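**Oiling the tops, and the rest of it (April)**

Quick one this month, typing between drop-offs. Mostly about wood finish, as lots of you asked after the last open shop night.
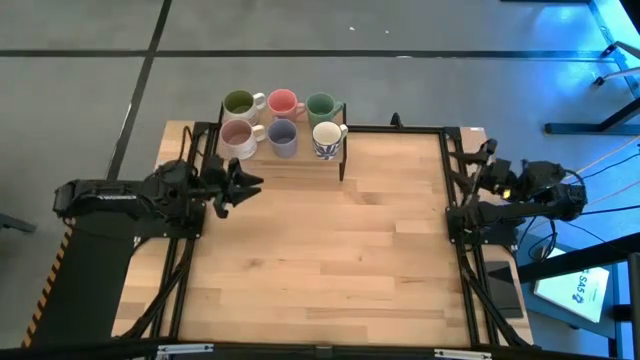 Tania Gunawardena wrote in to say she's done her kitchen counter twice now with mineral oil and it still goes dull by the sink inside a month, and is she doing something wrong or is that just how it goes. Bit of both, Tania. Mineral oil never hardens. It sits in the wood a while, then the dish soap takes it. Fine for a cutting board you re-oil on a Thursday while the pasta boils. Less fine for eight feet of counter with a faucet in the middle.

So, what we'd do. Not gospel.

**Sand less than you think.** 120 to knock off the old gunk, 180, stop. Going up to 320 feels lovely and the oil just skates around on top. Also please vacuum between grits, the stray bits of 120 will scratch you a nice swirl that only shows up after the first coat goes on. Ask me how my hall table looks.

**Raise the grain.** Damp rag, let it dry overnight, one light pass with the 180. People skip this. Then the first spilled glass of water does it for them.

**Thin first coat.** We've gone over to Suturano hard oil for anything that gets wet. Smells like a shoe shop for a few days but then it quits. Flood it on, wait fifteen minutes, wipe it ALL off. All of it. If you think you've wiped enough get a clean rag and go round again. Sticky tops are nearly always oil that got left sitting. Two more coats, a day apart, thinner each time.

**Rags.** Flat, outside, over a fence or the rail of the deck, one layer, until they're stiff. Then trash. Never balled up in the bin, they heat up on their own and can catch. I know I say this every issue. Going to keep saying it.

**Don't forget the underside.** One coat is plenty. If the top's sealed and the bottom's bare then the two faces take on damp at diffrent speeds and the whole thing cups on you. Same for end grain, which drinks like crazy, give it an extra coat or two. Round the sink cutout especially.

Knots. Sumaiya Mridha asked about filling them. If it's tight leave it alone. If it wiggles or you can get a fingernail in, clear epoxy, let it cure properly, scrape flush, then sand. Do it before any oil goes near the thing. Epoxy over oil pops right out.

Wax on top? Sure, on a desk or a side table. Not on a counter. Looks great for a week, then one hot mug and you've got a white ring. (Rings in plain oil come out with a bit more oil and a gray pad, mostly.)

Cost, as best I can work out from the receipts in the glove box: the last big job came to 58 dollars in oil and pads for three coats both sides, and there's still oil in the can. Put a couple marbles in there to bring the level up or it skins over. Old trick. Works.

Other stuff, fast:

- Rivard are closing out their beech offcuts. Short lengths, mixed widths, sold by the crate. Some of it is pretty rough but there's good stool legs in there if you dig. Bring your own box.
- The bandsaw fund is at 1,522 dollars. Luminița Marinescu's bake table did 538 of that in one afternoon, which is ridiculous. More walnut bars please
- Ivana Quiroga has the long clamps. Still. Ivana, no rush, but also some rush.
- Tiago Brandão is running the sharpening evening again, Thursday at 7. Chisels and plane irons only, no kitchen knives this time, he was there till past eleven with the kitchen knives. Bring whatever stone you've got even if it's dished, he'll show you how to flatten it on wet paper and a piece of glass.
- Whoever borrowed the Pretside moisture meter, it needs the 9 volt kind, not the square ones I left in the drawer. My fault.

Someone also wanted to know how long before you can put things down on a new finish. Light use after two days, I'd say, a book, a lamp. Leave it a couple weeks before anything wet or heavy sits there overnight, and no rubber feet for a month, they leave marks you'll never shift. Cold garage, add to all of that.

Next issue is drawer slides, wood ones, and why mine stick in August. Send questions before the end of the month, early is better, I do these at the last minute as you can probly tell. Got to go get the kids.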